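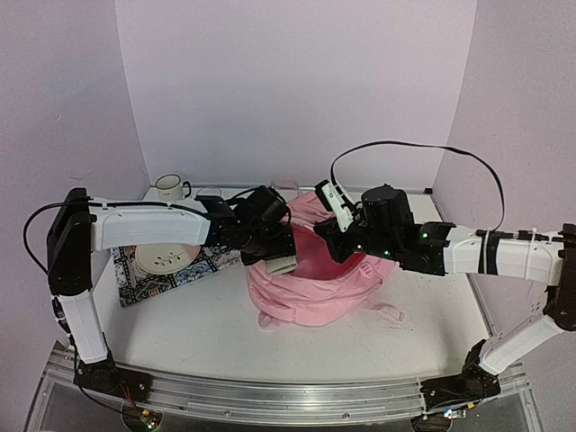
Figure 4.1 A pink backpack lying open on a white tabletop, between two robot arms.

Chapter 4
Who Pays for the Pavement?

I once spent an entire evening in a draughty hall in Iltbridge listening to grown adults argue about a kerb. It was March, the heating had gone off at six, and I had only come along to hear an item on bus stops that got moved to the following month. The kerb was on Letmont Road, outside the old Wyss furniture shop, and it was too high. Everyone in the room agreed on that. They then talked about it for an hour and a half!

I was new to all this, and I remember thinking that the council must be hopeless. Surely you just send a person round with a van and some concrete? By the time I got home I had filled six pages of a notebook, and most of what I now teach about local spending started in those six pages (I still have it, coffee ring and all).

So this chapter is about streets. In Chapter 3 we looked at how a council raises its money. Now we follow one small piece of that money out of the door and see how it ends up as a dropped kerb, a crossing or a stretch of new pavement. I've picked pavements because you use them every day and you can go and look at them. A pension fund is a lot harder to go and stand on.

The town I'll use throughout is Iltbridge, and the scheme is the Letmont Road footway scheme. It was a modest job. The plan was to widen the pavement on one side, lower the kerbs at the junctions, and put in a crossing near the health centre. The first estimate came in two parts, and we'll take both of them to pieces in section 4.3.

Before the money, though, the people. When I started asking who was in charge of Letmont Road I got four different answers, and all four were partly right. The road itself belonged to the county as highway authority. The verges were cut by the district. The bench outside the health centre had been bought by the town council, which also paid to have it painted. And the strip of paving directly in front of the old Wyss shop turned out to be private land, although people had been walking over it for as long as anyone could remember. If you take one habit from this book, let it be this: find out who owns the ground before you write to anybody about it.

Luzius Marti was the highways officer on the scheme, and he put up with my questions for the best part of a year. He kept a list of every letter and email that came in about Letmont Road. There were 1,363 of them by the end, for one street! Some were a single line. One ran to 13 pages and had its own map. Luzius read that one twice, and the crossing moved a few yards towards the health centre after he did, so please don't let anyone tell you that writing in is a waste of time.

The consultation leaflet went to 4,000 homes. I thought that was far too many for one pavement, and I said so. But people from the Bevudier estate walk down Letmont Road to reach the school and the shops, and they had as much to say about it as the people living on it. Drawing the line around who gets asked is a political choice, even when it's done by an officer with a map and a felt pen. We'll come back to that line in section 4.2, and I'm going to ask you to draw one of your own.

A quick word about vocabulary. I say "pavement" for the bit you walk on, as most of us do. Council papers say "footway", and some engineers use "pavement" for the surface of the road itself, which confused me terribly in my first few meetings. When I quote from a report I'll keep the report's word. Everywhere else, pavement means pavement.

You'll need a notebook, a street you can walk down safely, and a copy of your own council's most recent budget summary. Most councils put theirs online. If you can't find it, ring up and ask. I did this with a class last spring and the longest any of them waited was two days.

4.1 Where a scheme begins

Schemes start in all sorts of ways. Some come from accident records, some from a developer who has to pay for improvements nearby, and some from a councillor who has been stopped once too often outside the baker's. Letmont Road began with a petition. It had 2,000 signatures, collected mostly outside the health centre, and it asked for one thing only, the crossing. The wider pavement was added later by the county, and that's where the trouble over the parking spaces came in.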